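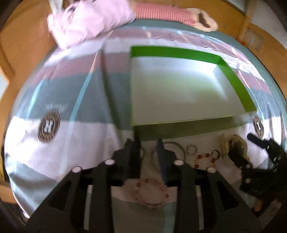 Fouzia Sandhu had written in to say that the last quilt show was the first time her mother had sat down and talked to strangers in Gemdale, and could we please keep the long table by the door. Her note was read out first and everyone agreed straight away. The long table stays.

GEMDALE TEXTILE CIRCLE
Minutes of the July meeting, held in the back room of the Essien Hall, 7 pm

Present: a very good turnout, with extra chairs fetched from the kitchen. Eduardo Bettencourt in the chair. Apologies from Fouzia Sandhu.

1. Minutes of the last meeting
Agreed, with one correction. The indigo day was held at Kadier, not at Utar. The Utar visit is still to come (see item 4).

2. Matters arising
The iron. The new one has arrived and it's a beauty — heavy, quick to heat and with a flex long enough to reach the second socket. The old one has been labelled for fusing and interfacing only. Please don't use the new one on anything sticky!

Cutting mats. Two have warped from being stored against the radiator. They are now flat under the cupboard with the fabric boxes on top, and may come right.

Library. The book on Welsh whole-cloth quilts is still out. If it's on your shelf, bring it back, as there is a waiting list for it.

3. Money
The balance stands at £815 after paying the hall for the quarter. Eduardo thanked everybody who baked for the spring sale and said it had paid for the iron with change left over. It was agreed to set £100 aside for wadding, bought as a full roll this time. Bought by the metre it cost us a lot more last year, and we ran out halfway through the cot quilts. Thread will go on coming out of the tea money.

4. Visit to Utar
The mill shop at Utar has said yes to a group visit in September and will open the upstairs store for us, where the old sample books are kept. There was great excitement about this. Several members remember the store from years back and said the furnishing stripes alone were worth the journey.

It was asked whether we should hire a minibus or share cars. After some discussion we settled on cars, meeting outside the hall at 9 am. Drivers to put their names on the sheet. Bring a packed lunch, since the café at Utar only does hot drinks now. Remnants are sold by weight, so a good strong bag is a must, and the shop prefers cash.

5. Quilt show
Most of the evening went on this, and happily so.

Theme. Suggestions were stars, the sea, and stripes and borders. Stripes and borders won easily on a show of hands. It suits beginners and it leaves plenty of room for people who want to do something clever with mitred corners. Cushions, bedcovers, throws and wall pieces are all welcome, and so is anything old that has been handed down, whoever made it.

Hanging. Every wall piece needs a sleeve on the back, sewn and not pinned. We had 3 pieces come down last year and none of us wants to go through that again. Sleeves should be wide enough for the wooden poles — come and measure against one if you're not sure. Help with sleeves is on offer at the next two sewing evenings.

Labels. Name of the piece, name of the maker, and a line or two on where the cloth came from. The stories were what visitors stopped to read last time, particularly the one about the curtains, so do write something even if it seems ordinary to you.

Beds. A member has offered the loan of a folding bed so that the larger covers can be seen lying down as they're meant to be. This was warmly taken up. Covers will be turned over at lunchtime so that the backs get a showing too.

Entry. Adults £2, children free. Tea included.

Handling. White gloves will be put out by the bed. A few felt this was a bit grand for us, but the older pieces are getting thin along the folds and it was left as agreed.

6. Beginners' evenings
These are going wonderfully. The group has finished its nine-patch blocks and is itching to start joining them. Eduardo brought a bundle to pass round and there was a lot of admiration for the points, which meet! Next they will cover pressing seams, sashing and how to square up a block that has gone out of true. More cotton scraps are wanted, washed and ironed if possible, in pale colours especially. We have enough navy to last for years.

7. Any other business
The Kadier group have asked whether we'd like to swap blocks with them by post. Yes please. Twelve-inch finished, any pattern, cotton only. Hand blocks to Eduardo in an envelope with your name on it.

A pair of small embroidery scissors was found in the kitchen drawer. They're in the button tin.

The hall would like the side gate bolted after evening meetings.

The meeting closed at 9.10 pm and was followed by lemon cake.

Next meeting: August, same room, 7 pm. Bring one striped fabric to show.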